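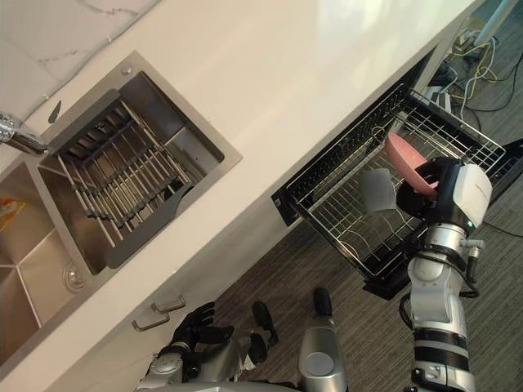 4. Operating rules for floor and counter work

4.1 Scope

The rules below cover humanoid work at kitchen fixtures: sink, counter, pull-out drawers, dishwasher. Standing robot only. Walking between rooms is handled in Section 6 and follows a different set. Text is based on the Kalell checklist, revision 2023-02-15, with changes from the Pusum and Flurbridge sites merged in. Where the two sites disagreed we took the stricter wording. A few leftovers from older drafts remain and are marked "carry".

We logged 70 sessions under the old checklist and 58 under the revised one. Not a controlled comparison. Tasks changed in between, operators too. We report what broke the rules and what we changed, no more than that.

4.2 Open drawers

An open drawer is an obstacle at shin height. Obvious, but the old checklist treated it as part of the task and left it out of the keep-clear zone. Revised rule: once a drawer is pulled out, its full extension counts as furniture, and the feet get planned around it. In Figure 3 the open dishwasher drawer sits right next to the body while the right gripper has hold of the bowl's rim. Any step to that side has to be blocked in software until the arm is out of the drawer.

Second rule, same case. The idle arm needs a declared rest pose. Operators tend to forget it when the working arm is busy. The left hand in Figure 3 is raised near a cabinet handle, fingers spread, and a handle is just the kind of thing that fingers can hook on during a shift of balance. Rest pose is now checked before each grasp, with a minimum gap of 58 mm to any handle, knob or drawer front. Dunstan asked for more; the counter there is deeper and they have the room.

Grasp on thin rims: limit force first, then lift. No lifting on a first contact reading. Wait 1000 ms, read again, then go. Slow, yes. Operators complained at first.

4.3 Floor preparation

Floor checks go before power-on. The person who checks signs, and it should not be the person who drives (carry, but we agree with it). The clear zone is 2000 mm in front of the start mark, measured from the toes. Anything inside it is removed, or fixed down, or written on the sheet as a known hazard with a route around it.

Figure 4. Approach to the counter. 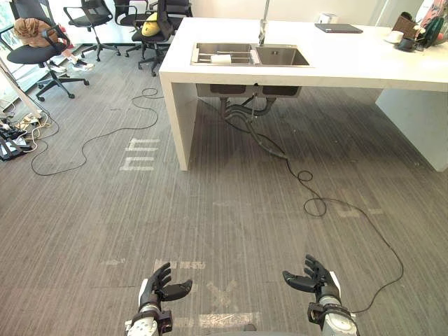 Cables were the most common finding at both sites, ahead of wet floors and missing signatures. The old rule said "cables tidy" and everyone read that differntly. Loose slack is the real trouble, more so than a cable lying straight. A foot can slide over a straight run but a coil will turn with it. In Figure 4 the black cable on the right coils in the middle of the carpet and then swings wide before coming back toward the right hand, and under the revised wording that has to be taped flat, rerouted along the wall, or logged with the walking route kept to the other side. Power strips: off the floor where possible, otherwise outside the clear zone. Same for adapters.

Floor marks need an owner. Tape gets laid for one task and stays for years. Faded marks like the X in Figure 4 should be either renewed or pulled up, as an operator who lines up on the wrong one starts the whole session offset. One color per task, a date written on the tape, old marks off before new ones go down. Flurbridge had this from the start. Pusum adopted it in December.

4.4 Counter top

Clear what is not part of the task. Laptops in particular; one is on the counter in Figure 4, beside the faucet, well within the range of a reaching arm. Rule: no personal electronics on a surface the robot may touch. Water supply shut at the valve unless the task calls for it. Exposed drain pipes under the counter go on the sheet as a knee hazard, even when the start pose is far back.

4.5 Stopping

Stop button in the hand of the spotter, not on a table. Spotter stands to the side, outside arm reach, and does nothing else. No phone, no notes. Test the button at the start of every session and again after any break. If the link drops the arms hold position for 1000 ms and then go soft, exept when something is in the grasp. In that case hold until the spotter calls it. We are still not happy with this last rule. A held bowl is low risk, a held knife is a different matter, and the checklist makes no distinction yet. Open item for the next revision.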